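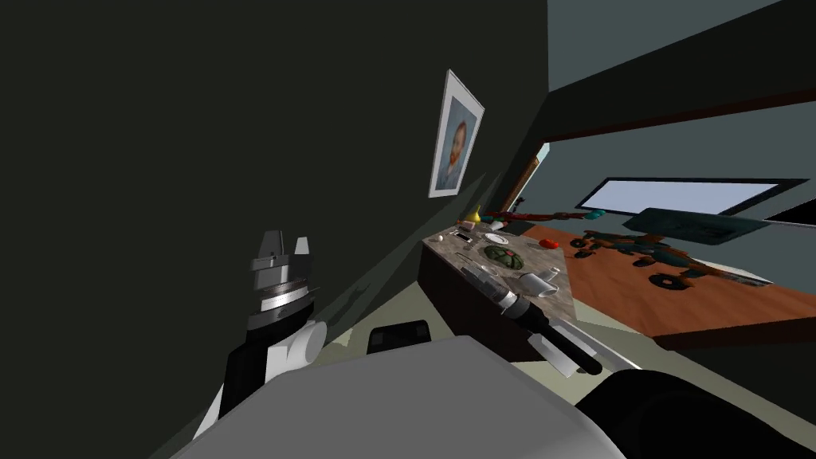

Our project was a two-armed kitchen robot in simulation, and this report covers the fault that took up the second half of it. The robot works at a marble-topped counter in a room we built in Lultavent. Tasks are started by Caren, our own task runner, and arm movements are planned by Su. The right arm does the picking and placing and the left arm is normally held up out of the way with its fingers pointing upwards. In Figure 1 the right gripper is over the front edge of the counter with the white cup close beside it, and that edge is where the trouble was. In seven of our 117 recorded runs the right arm carried on moving after the stop command had been given.

1. What was supposed to happen

When the force on either wrist goes over the limit, Caren should send one stop command and both arms should hold position until a person clears it. We had written this in the first month and tested it with the left arm only, by driving it slowly into a fixed block. It stopped every time. We took this as showing that the stop worked, which was a mistake, and we come back to it in section 4.

2. What we saw

The first bad run was in January. The right arm was moving back from the counter when the wrist touched the edge of the marble. The force reading went over the limit and the word STOPPED came up on the operator screen. The left arm held. The right arm kept following its path, dragged along the edge, and pushed the cup on to the floor. It only came to rest when the path ran out.

We thought at first that the screen was slow and that the arm had finished its movement before the command arrived. The log did not agree with this. In that run the stop was sent at step 2,203 and the right arm was still receiving new joint targets well after it. We then went back through the older recordings in Jitix, the log viewer used by the department, and found more runs with the same pattern. We had marked these down as "dropped object" and not looked any further.
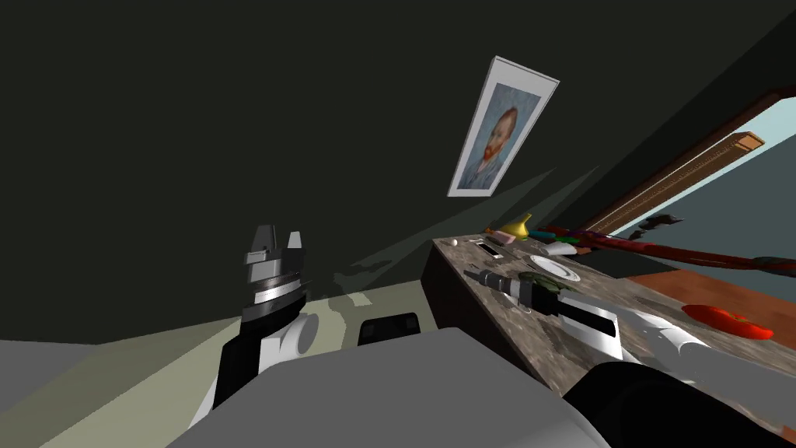 Figure 2. Right gripper over the counter edge, left arm raised. Drill, plate and red pepper on the worktop.

We changed the objects on the counter to see whether the load had anything to do with it. The set with the cordless drill was chosen for its awkward shape and the set with the cup and green bowl for being easy. The fault came up with both, so we ruled out the objects. We also lowered the speed of the right arm to half. The fault still came up, but with less damage to the layout of the counter.

3. Cause

The stop command goes to a list of arms. The list is filled when Caren starts, and each arm is added when its driver reports that it is ready. Su restarts the driver of an arm if a plan fails three times in a row. After a restart the driver has a new connection, but the list still held the old one. The stop was therefore sent to a connection that no longer existed, and no error was raised.

This explains why it was always the right arm. The left arm is hardly ever given a plan, so its driver was never restarted. It also explains why the counter edge came into it so often. Plans that pass close to the edge are the ones most likely to fail, so a restart was usually followed by another try in the same place.

The message on the screen was a separate fault. It was shown when the command was sent, and did not wait for the arms to confirm.

4. Changes made

The list is now looked up each time a stop is sent. Each arm has to reply, and the screen shows STOPPING until both replies are in. If one is missing, the simulation is paused. A restarted driver now also starts in the held state and has to be released by the operator, which makes longer sessions slower and annoyed all of us.

The stop test has been rewritten. It is done on both arms, once from a fresh start and once after a forced restart. With the old code the second part fails on the right arm straight away. With the new code it passes. We have not tested what happens if a driver restarts at the same moment as a stop is sent, and we do not think the present code deals with that properly.

5. Comments from supervision

Erzsébet Boros, who supervised the project, asked why the earlier runs had been filed as dropped objects. The reason is that our form had a box for the result and no box for whether a stop had been given. The form now has both. She also asked that the stop code should not be used on a real arm in its present state, and the first page of the code folder now carries a note saying so. A real arm would need a stop that cuts the power without going through Caren at all.

The recordings of the faulty runs are kept in the project folder under "stop", together with the old version of the arm list.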